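Coats again. I know, I promised a post on the new gripper fingers, but the hanger results came in on Sunday and I can't think about anything else!

Quick recap if you missed the last one. We're training a policy to move wooden hangers along a rail and lift them off, using nothing but the wrist view. Ignacio Figueroa calls the method Pistgate (after a bus stop, don't ask) and the trick is that it guesses where the hook meets the rail before it plans any motion at all.

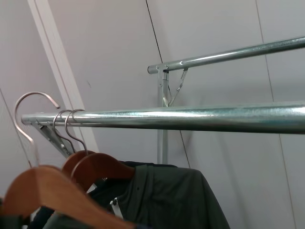

Wrist view, green garment on the rail.

The old version went for the wooden shoulders, as they're big and easy to spot. Trouble is, the shoulders swing and the hook mostly doesn't. So we relabelled 741 demonstrations by hand, marking only the contact point, and my wrists have still not forgiven me.

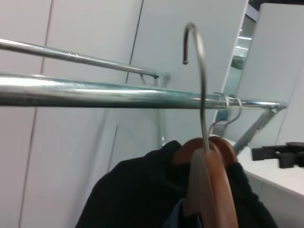 Anyway, the numbers. With hangers spaced apart we now get 96 successes out of a hundred tries, which had me dancing round the kitchen. When two hooks sit close together it drops to 90, and nearly all the misses are the same one: it picks a hook, then follows the wrong wood down from it. I'd do exactly that myself, to be fair. 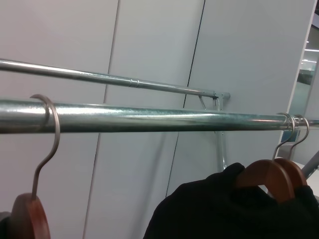 Hipólito Garrido reckons I'm being too kind to the method, and wrote back that a dark coat on a pale wall is "the easiest thing in the world to segment", so I should try the lot again with a busy background before I brag. Fair point, grumble grumble. I've got a horrible patterned curtain in mind.

What I really want to sort out first is the overlap problem. Ignacio's idea is to nudge the front hanger a little and watch which shoulder moves with which hook...

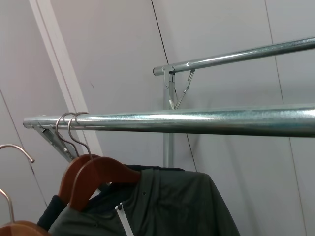

...and that seems so much nicer than throwing another 2,000 demonstrations at it. It costs a second or two per pick, but I can live with that. Code's half written, the nudge is far too enthusiastic at the moment, and I'll post the curtain runs in August if the Grostmont lot let me keep the arm that long.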